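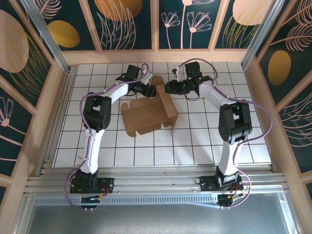
Stornent, 23 de diciembre de 2022
Por Laurier Fraser
Lectura: 2 minutos

Informe de avance: puesta a punto de la celda bimanual Seo

Periodo comprendido desde julio. El trabajo se ha centrado en el mantenimiento de la celda y en la tarea de plegado de cajas de cartón, según el plan acordado con Studwood.

Montaje mecánico. Los dos brazos siguen atornillados al perfil de aluminio delantero. Se reapretaron las placas base y se marcó la tornillería con pintura de control. El brazo derecho presentaba holgura en el codo; Hubert Imhof sustituyó el rodamiento y repitió la calibración de cero en ambos brazos. El recorrido del cable morado se modificó para dejar más curva libre en el codo, donde el tendido anterior tiraba del conector en los giros amplios.

Pinzas. Los dedos amarillos se tratan como consumible. Se inspeccionan cada 40 ciclos y se cambian a los 200, aunque su aspecto sea correcto. El par de cierre se ha reducido para no marcar el cartón en la línea de plegado.

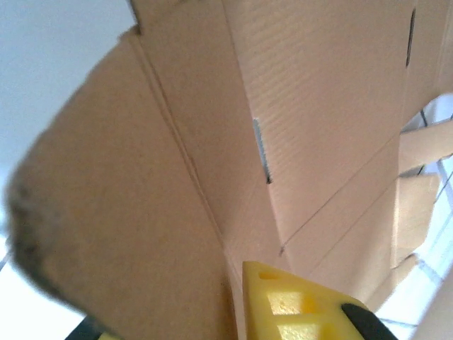 ¿Cada cuánto se recalibran las cámaras de muñeca?
Cada vez que se desmonta una pinza y, en todo caso, al completar 180 ciclos. El procedimiento lo ejecuta una sola persona con la celda en modo manual.

Incidencias. En la serie de verificación se completaron 144 plegados sin parada. Las interrupciones previas se debieron a pérdidas de comunicación con la placa del brazo izquierdo. Zachary MacLeod rehízo el crimpado de la alimentación y añadió una brida de retención junto a la base. El fallo no se ha reproducido, pero se mantiene abierto en el registro.

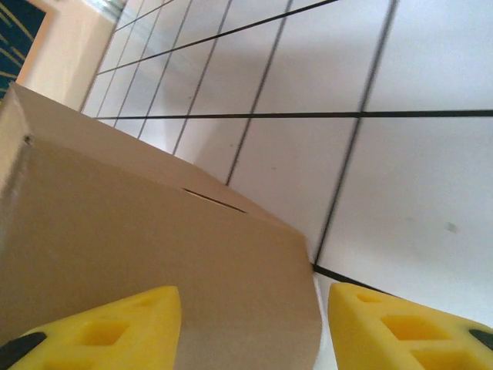
Queda pendiente fijar un criterio de desgaste para las almohadillas negras de los dedos. Hoy se decide a ojo y los dos técnicos no siempre coinciden. Murray Tremblay prepara una galga de paso para esa comprobación.

Próximo periodo: compra de un segundo juego de dedos, revisión del codo izquierdo y entrega del manual de mantenimiento. No se solicita ampliación de presupuesto.

Contacto: Tane Tawhiri, coordinación de proyectos | © 2022 Grukutura | Volver arriba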